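Teaching by Hand: Gallery from the Sodcombe Bench

May 18, 2021

These pages collect pictures from our teaching sessions at the Sodcombe workshop. The task set is called Esten. A person drives the arm through a short job with a hand-held leader, and the joint positions and the wrist view are saved together. We recorded 392 runs between January and now, most of them pick-and-place on the tabletop. A run lasts 40 seconds at most. After that the recorder stops by itself and the operator resets the table.

We use two ways of teaching. For the Ñahui jobs the operator holds the arm and moves it directly, with the motors slack. For Esten the operator works at a distance and watches only the wrist view on a small monitor — slower to learn, but the saved pictures have no hands in them.

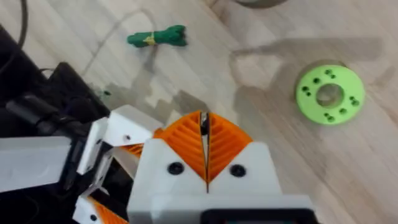 Wrist view, Esten set. Operators get 3 practice runs before anything is kept. The usual mistake of a new operator is coming in too fast and closing before the fingers are around the object. We ask people to stop short, line up, and then go down. The green rope toy with the yellow band is a good one to line up on: it lies across the view ahead of the orange fingers, and the band gives the eye a mark to steer by. The lime-green ring, off to the right, lies flat and asks for a different approach. We tell operators to take it by the rim or through the center hole and to stay with one choice for the whole session. Mixed choices made our first trained policy hesitate over flat parts.

Notes on the recordings: runs where the operator lost the object and went back for it are kept and tagged "retry." Runs where the arm hit the table are deleted. The Rokberg set, recorded earlier with a joystick, has roughly 2000 shorter runs and is stored separately — the motion is jerkier and we do not mix the two.

Full-size copies are in the Esten folder, sorted by session.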